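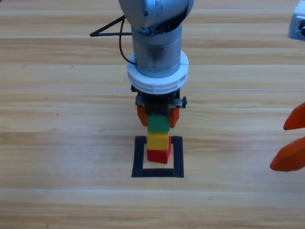
Clotemwood Surf Films began with a projector, a borrowed bedsheet and more sunburnt friends than the village hall had chairs for. Lyle Delacroix had come home from a winter of filming reef breaks with a hard drive full of waves, and he wanted to show them to people who'd cheer in the right places. They did! We've been putting on surf film nights ever since, and these days we help new film-makers finish their first shorts too. Lyle still plans every programme the way you'd build a tower of coloured blocks on a wooden table: one short film set squarely on the next, with something solid at the bottom. He usually opens with a long, slow piece and saves the big barrels for after the interval.

Our regular season runs from October to March, when the sea is cold and everyone fancies sitting indoors with a hot drink. The hall holds 99 and we fill it most months, so do come early if you like an aisle seat. Doors open at half past six. 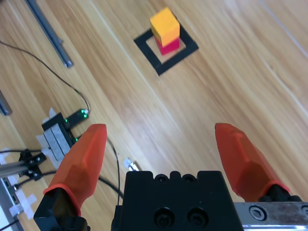

Delphine Ambrose

I look after the submissions, and I love it. Last season we were sent 460 films, from two-minute phone edits to a full feature about longboarding in the rain – and yes, I watched that one twice. We pick 25 for the main programme. Everyone who sends us something gets a proper reply, even if it takes me until Easter, and Priya Esposito goes through the sound with anyone who asks. Wind noise is the usual trouble, and she is very patient about it.

The Ambrose Prize is named after my grandfather, who surfed on a plank he shaped himself and never owned a camera. 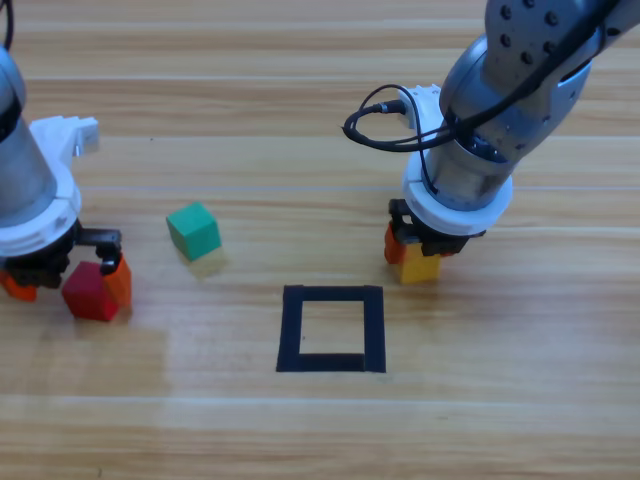
It goes each December to a first film by somebody who lives within reach of the hall, and the audience chooses the winner with paper slips and a biscuit tin. Last year 531 slips went in over the whole run of screenings, which kept Wendell Ridgeway up well past midnight. The winner gets a week in our edit room and a slot on closing night. 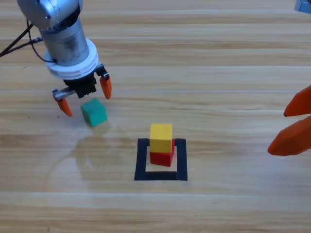
Yellow on red, with teal to one side.

Lucinda Dunleavy runs the edit room, up the back stairs above the hall. It has two desks, a decent pair of speakers and a kettle, and she'll happily sit with you while you work out which of your nine nearly identical cutbacks has to go. Bring your footage on a drive and a jumper for yourself, as the heating is slow to get going. Beginners are very welcome.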